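Square cups, second try

I went back to the square cup over the last couple of weeks. The first one I made leaned, and the corners were so sharp that the rim chipped the first time I picked it up. I put it in a drawer and made bowls for a while.

What got me started again was a bag of Pukero, the modeling wax I ordered in July and never opened. It comes in 500 gram slabs and softens in warm water. I had been saving it for something more ambitious, but the slabs had begun to pick up dust along the edges, so I cut one in half and used that.

My method is simple. I press the wax into a flat sheet with my palms, cut a base and a long strip, and fold the strip around the base at the corners. Then I pinch the seam shut and smooth it with a thumb. I don't own a roller and I don't plan to buy one. I did try a bottle once, and the sheet stuck to the label.

The table needs to be covered first. I use plain white paper, the kind sold for kids to draw on, and replace it when it gets marked up. Newspaper is cheaper, but the ink comes off on pale wax and you can't get it out again.

Folding is the part I had wrong before. If the strip is too cool it cracks at the corner, and if it is too warm the wall sags when you let go of it. I now keep the bowl of water next to me and dip only the part I am about to bend. The corners end up a little round, and I like them better that way. Once all four are done I press the rim down gently on the table to level it, then turn the cup over and leave it alone. 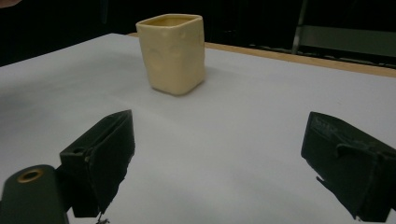

Debora Gatti wrote to me that I should fill the dents with scrap wax and scrape the walls flat with an old bank card, and that she does this with all of hers before she lets them set hard. She also thinks I should give up on pinched seams and cut the corners at an angle.

I may try the angle cut. I'm less sure about the scraping. I did it on a round cup last year and went through the wall in 2 places, and the patches were a different yellow from the rest. A dent I can live with. If the walls were thicker it would be safer, but then half a slab wouldn't be enough for a cup.

As for what to do with it, wax is no good for drinking out of, and I wouldn't leave it near a radiator. Pencils would be fine, or paper clips. Gaetano D'Amico has asked for one to keep seed packets in, so the next will have to be wider and probably lower. I haven't worked out the strip length for that yet.

I have one and a half slabs left. The half goes toward a plain tray, to practice corners without worrying about height, and the full one is for Gaetano's.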